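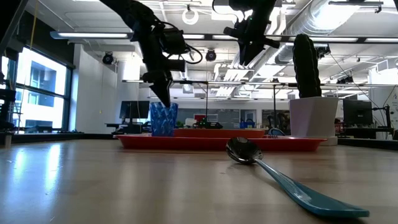
## Landlord's lease says "no shared meals in unit" – can he mean that?

**Florencia Valdebenito**

I signed a lease at Insaurralde in November and finally read it on Saturday, which I realize is the wrong order. Clause 23 says tenants may not "host shared meals in unit." I have a table and a sister. Am I in breach every time she comes over for soup? The manager says it's standard and that the fine is $300. Nothing in the rest of the lease mentions guests except that they can't stay more than 9 nights.

**Cristóbal Benítez**

Just don't tell him about the soup.

**Petronella Naidoo**

Ask for the clause to be explained in writing, and ask what it was copied from. My old building had one like it, left over from when the owner rented rooms by the week and somebody was selling dinners out of 2B. It was meant for paid meals and no one had cleaned up the wording. The rules on fines depend on your state, so call a tenant hotline before you pay anything. Keep the email, keep paying rent on time, and don't sign any "clarification" he slides under the door until you've read it. Yes, all of it this time. 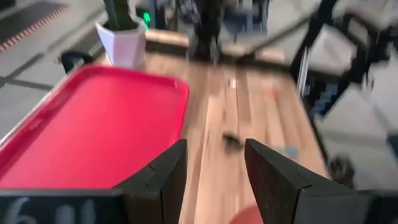
Hipólito Navarrete wrote back that "standard" is what his manager called a $36 mailbox key, and that he'd want to see the same clause in a neighbor's lease before believing a word of it. He also wants to know what kind of soup.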